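Votix tabletop blocks: README

Star 6 · Fork 3

Votix is a record of small rectangular blocks being set out, stood on end, moved and cleared away on a white tabletop. This file covers the table, the blocks, the folder layout and the known faults. It applies to the release of May 27, 2020.
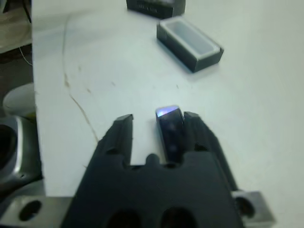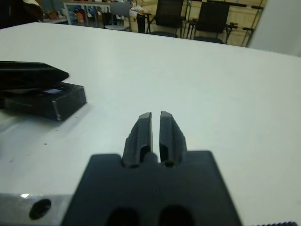

Table

All sessions use the same white table in the Flatov workroom. The top is smooth and pale. It is an ordinary work surface with wear on it, and scuffs and small brownish specks have been left as they are. They do not count as objects and carry no label. Anyone subtracting a background should expect them to survive a plain brightness threshold.

The top is wiped with a dry cloth before the first session of the day and is not wiped again until the blocks have been put away. No mat, tray or printed grid is used. Positions are given from the front left corner of the table, in millimetres.

White balance is fixed per session and not corrected afterwards. The tabletop comes out with a bluish-grey cast in part of the material. If a neutral white is needed, correct per session and not per file, otherwise neighbouring files will not match.

Blocks

The main set is made up of dark rectangular blocks, narrow for their height. The finish is glossy. Two effects follow from it:

- A top edge can catch the light and show a bright glint, sometimes bluish-violet. The glint moves with the block and should not be read as a coloured marking.
- Faint spots on a face may be marks on the finish or reflections. The labels do not separate the two.

Blocks were supplied by Van Dijk as a boxed set. Replacements bought in November came from Bimton and are marked "b" in the block column. They have the same nominal size and a slightly softer corner. We have not found a reliable way to tell them apart by eye once they are on the table.

Activity

A session consists of 90 moves. Each move is one of the following:

place: a block is laid flat on the table
stand: a block is put upright on its short end
shift: a block already on the table is moved to a new position
clear: a block is taken off the table and returned to the box

The order of moves is drawn up beforehand and stored in plan.csv. What was carried out is stored in done.csv. The two differ where a block fell over or a move was skipped. Use done.csv for anything that depends on timing.

Blocks are never stacked in this release.

Folder layout

sessions/ one folder per session, named by number
sessions/NNNN/plan.csv planned moves
sessions/NNNN/done.csv moves as carried out
sessions/NNNN/stills/ pictures, in time order
table/ corner positions and a note of table height
CHANGES plain text

Session numbers run from 1 to 1,000 with gaps. A missing number means the session was withdrawn. Numbers are not reused.

Columns in done.csv

t seconds from the start of the session
move place, stand, shift or clear
block block number, with "b" for a replacement
x, y centre of the block after the move, in mm; empty for clear
state flat, upright, fallen or off
note free text, mostly empty

Known faults

The state column was filled in by hand. A block leaning against another was entered as "upright" in early sessions and as "fallen" in later ones. CHANGES gives the session where the rule was altered.

Glare near the window side of the table hides block edges in some afternoon sessions. The x and y values there were read off with a ruler and are good to 3 mm.

The table was moved once to let a door open. Corner positions before and after are in separate files under table/, and using the wrong one shifts every block towards the wall.

Reporting errors

Give the session number, the row in done.csv and the value you believe is correct. Corrections are collected and listed in CHANGES with the next release.

© Flatov workroom · Contact · Licence · Back to top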